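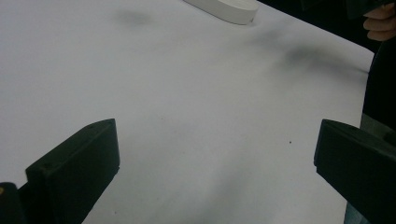 3.2 Parental Reports of Evening Screen Use

Families in the second phase were recruited through well-child visits in Ferari and Nerel. A total of 1,245 parents of children between the ages of 2 and 3 returned the first questionnaire, and 80 of them agreed to keep a written diary for the month of April. Parents recorded when the television, tablet or telephone was turned off, when the child was put to bed, and who was at home at the time. Diaries were read and coded by Kazlauskienė and Kun, working separately.

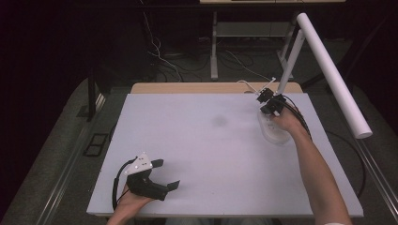
3.3 Bedtime Routines and Shared Care

Where two adults took turns at bedtime, the diaries show more variation in the order of events than in the hour of sleep. Bath, story and song were often moved or left out, while lights-out stayed within the same half hour on most nights. Grandparents were named as regular caregivers more often in Nerel than in Ferari. 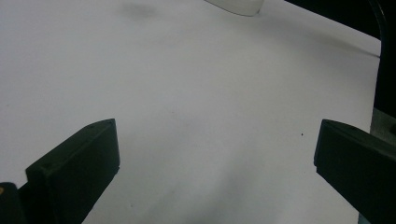

Parents who worked evening shifts described a different pattern. Their entries were shorter, and several were filled in the next morning, so the times given should be read with care. We kept these entries in the analysis but marked them as delayed.

Figure 2. Black gripper fingers above a plain white surface.

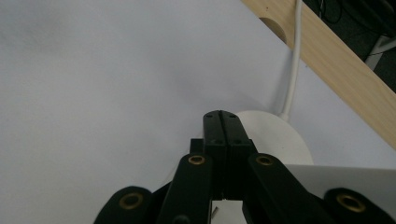

Coding differences were settled by discussion under the rules of the Musine protocol. Entries that remained unclear after a second reading were removed. The effect of daytime naps on these results is taken up in Section 4.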